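4 Wie Kataloge über Adern reden

Jetzt also zu den Adern, auf die ich mich seit dem ersten Kapitel freue. Wer einmal einen Nachmittag lang Natursteinkataloge gelesen hat, weiß, wie seltsam die Sprache darin ist: Da »läuft« etwas, da »wandert« etwas, Linien »verlieren sich« oder »brechen aus«, und das alles in einem Text, der am Ende doch bloß eine Platte verkaufen soll. Mich interessiert in diesem Abschnitt, mit welchen Verben und Bildern die Zeichnung von Marmor beschrieben wird und ob sich daran zwischen den beiden Teilkorpora etwas unterscheidet. (Kleiner Vorgriff: ja, und zwar an einer Stelle, an der ich überhaupt nicht gesucht hatte.)

4.1 Material

Das Korpus umfasst 2174 Einträge. Ein Eintrag ist bei mir immer der Beschreibungstext zu genau einer Platte oder einem genau benannten Stein, ohne Preis, ohne Maße und ohne Lieferbedingungen. Der eine Teil stammt aus den Verkaufskatalogen von Cindetton, der andere aus der Musterdatenbank Rolura, in der die Texte kürzer und, nun ja, deutlich trockener sind. Cindetton schreibt für Leute, die eine Küche planen. Rolura schreibt für Leute, die eine Küche schon geplant haben und jetzt wissen müssen, was sie bestellen. Das merkt man jedem Satz an.

Den Korpusstand habe ich am Samstag, 12. September 2026 eingefroren. Spätere Änderungen in beiden Quellen sind nicht berücksichtigt, auch die schöne neue Travertinreihe nicht, um die es mir wirklich leidtut. Doppelte Einträge habe ich von Hand entfernt. Als doppelt galt ein Eintrag, wenn der Wortlaut bis auf den Handelsnamen übereinstimmte. Das kommt häufiger vor, als man denkt, vor allem bei beigen Steinen, für die es offenbar einen festen Vorrat an Sätzen gibt, aus dem sich alle bedienen.

Annotiert wurde in Andent. Ich habe für jeden Eintrag markiert, ob die Zeichnung des Steins überhaupt erwähnt wird, mit welchem Substantiv (Ader, Äderung, Linie, Wolke, Fleck, Schleier und so weiter) und mit welchem Verb. Verben ohne Bewegungsanteil, also »ist«, »hat«, »zeigt«, habe ich zu einer Restklasse zusammengezogen. Darüber kann man streiten. »Zeigt« ist im Deutschen ja schon ein bisschen lebendig, der Stein zeigt schließlich jemandem etwas, und in einer ersten Fassung hatte ich das Verb deshalb eigens gezählt. Am Ende war es mir die zusätzliche Spalte nicht wert, weil sie in beiden Teilkorpora gleich langweilig aussah.

4.2 Wann ist etwas eine Ader?

In 1191 Einträgen kommt mindestens ein Wort aus der Familie Ader vor. Ich hatte mit mehr gerechnet. Marmor ohne Adern ist im Kopf der meisten Leute gar kein richtiger Marmor, und trotzdem kommt ein großer Teil der Texte ohne das Wort aus. Ein Blick in die Einträge ohne Ader zeigt auch, was dort stattdessen passiert: Man spricht von »Bewegung«. Der Stein hat Bewegung, viel Bewegung, eine ruhige Bewegung. Dieses Wort ist ein echtes Fachwort des Handels und meint ungefähr die Menge an Zeichnung, die man aus zwei Metern Abstand noch wahrnimmt. Wer es nicht kennt, stutzt beim ersten Lesen. Ich habe gestutzt.

Schwieriger wird es an der Grenze zum Fleck. Eine Ader hat eine Richtung, ein Fleck hat keine, so weit würde ich die Sache gern festschreiben. Die Texte machen das leider nicht mit. Eine Ader kann »aufblühen« und wird dann zu etwas Rundlichem, ein Fleck kann »ausfransen« und bekommt Arme, und bei den rosigen Sorten gehen beide gern in einem einzigen Nebensatz ineinander über. Abbildung 4 ist dafür ein brauchbares Anschauungsstück: eine gerenderte rosigbeige Marmorplatte mit dünnen rostorangen und rötlichen Adern, dazwischen kleine Flecken, nahe der linken Kante eine dunklere rostfarbene Gruppe. Würde ich diese Gruppe als Fleck annotieren? Ja. Würde ich mich wundern, wenn ein Katalog sie »verdichtete Äderung« nennt? Kein bisschen.

Für die Auszählung bin ich daher streng beim Wortlaut geblieben. Was im Text Ader heißt, zählt als Ader, ganz gleich, wie der Stein aussieht. Bei einer Arbeit über Gestein wäre das ein grober Fehler, hier geht es aber um das Reden darüber, und da haben die Texte das letzte Wort.

4.3 Die Verben

Und nun zu den Verben! Die größte Gruppe sind Verben des Laufens und Ziehens: Adern laufen, verlaufen, ziehen sich, durchziehen. »Durchziehen« ist so verbreitet, dass es seine Bildlichkeit fast ganz eingebüßt hat, »von feinen Adern durchzogen« liest man, ohne irgendetwas dabei zu sehen. Ich habe diese Wendung trotzdem mitgezählt, weil ich sonst bei jedem zweiten Verb hätte entscheiden müssen, ob es noch lebt.

Dann kommen die Verben des Wassers. Adern fließen, münden, sickern, verzweigen sich zu einem »Delta« (das steht wirklich da, mehrfach, und immer bei grünen Steinen). Bei Cindetton ist diese Gruppe gut besetzt, bei Rolura fast leer. Das passt zu der Vermutung aus dem zweiten Kapitel, dass Bilder aus der Landschaft vor allem dort auftauchen, wo der Text jemanden zum Träumen bringen möchte.

Überrascht hat mich die dritte Gruppe, die Verben des Fallens. Eine Ader fällt, stürzt, sinkt, steigt ab. Das ist deshalb merkwürdig, weil eine Platte im Katalog gar kein Oben hat. Sie wird aufrecht fotografiert, liegt später aber vielleicht als Tisch im Esszimmer, und dann fällt da überhaupt nichts mehr. Trotzdem steht das Verb im Text, und zwar in beiden Teilkorpora, auch bei Rolura mit seinen knappen Sätzen. Hier saß die Stelle, an der ich nicht gesucht hatte: Bei Cindetton fallen Adern fast ausschließlich in Texten zu Wandverkleidungen, während sie bei Rolura auch auf Tischen und Arbeitsplatten fallen. Rolura übernimmt die Blickrichtung des Fotos, Cindetton die der späteren Verwendung. Ich finde das einen ziemlich hübschen Befund, auch wenn er auf einer kleinen Gruppe von Belegen ruht und ich ihn niemandem als Gesetz verkaufen möchte.

Als Gegenprobe habe ich eine Zufallsstichprobe von 1000 Einträgen gezogen und nach einer Pause im November noch einmal von vorn annotiert, ohne die alten Markierungen einzublenden. Bei den Substantiven war ich mir weitgehend treu geblieben. Bei den Verben lag ich öfter neben mir, besonders bei »streuen« und »tanzen«. Ob Einschlüsse tanzen, weil sie verteilt sind oder weil sie bunt sind, habe ich im November anders gesehen als vorher, und ich kann beide Entscheidungen noch nachvollziehen. In den Tabellen im Anhang stehen die Werte der ersten Runde, die Abweichungen sind dort in einer eigenen Zeile vermerkt.

4.4 Farbe als Nebensache

Ein Wort noch zur Farbe, obwohl sie erst im nächsten Abschnitt richtig an die Reihe kommt. Wenn eine Ader eine Farbe bekommt, dann selten ein schlichtes Grundwort. Braun gibt es kaum, es gibt Rost, Zimt, Tabak, Cognac. Rot ist beinahe immer »rötlich«, und dieses kleine -lich tut eine Menge: Es hält den Stein im Bereich des Natürlichen, wo ein rotes Rot gleich nach Lack klingen würde. Der Stein Bustos, den beide Quellen führen, ist bei Cindetton »von warmem Rost durchhaucht« und bei Rolura »beige, Adern rötlich«. Beide meinen dieselbe Handelssorte, und ich bin mir ziemlich sicher, dass jemand, der nur die beiden Sätze kennt, zwei verschiedene Steine bestellen würde.

Auffällig ist außerdem, dass die Verben der Bewegung und die Speisenfarben sich gegenseitig anziehen. Wo Zimt ist, da wird auch gewandert. Wo nur »rötlich« steht, steht daneben meistens gar kein Verb, und der Satz kommt mit Kommas aus. Man könnte daraus auf zwei Stilregister schließen, ein erzählendes und ein listendes, und ich werde diese beiden Namen von hier an auch so verwenden.
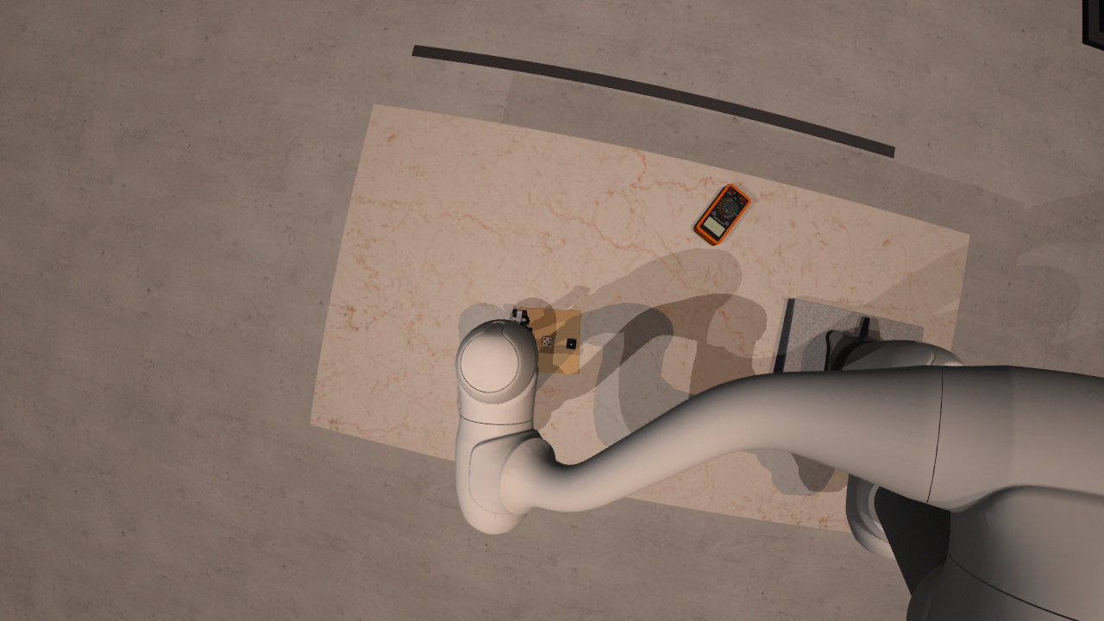

Abgrenzen lassen sich die beiden Register am einfachsten über das Verb. Hat die Ader eines, das über die Restklasse hinausgeht, zähle ich den Eintrag zum erzählenden Register, hat sie keines, zum listenden. Mischfälle gibt es natürlich, meistens Texte, die mit einer Liste anfangen und im letzten Satz doch noch ins Schwärmen geraten. Die habe ich dem erzählenden Register zugeschlagen und in der Tabelle mit einem Sternchen versehen.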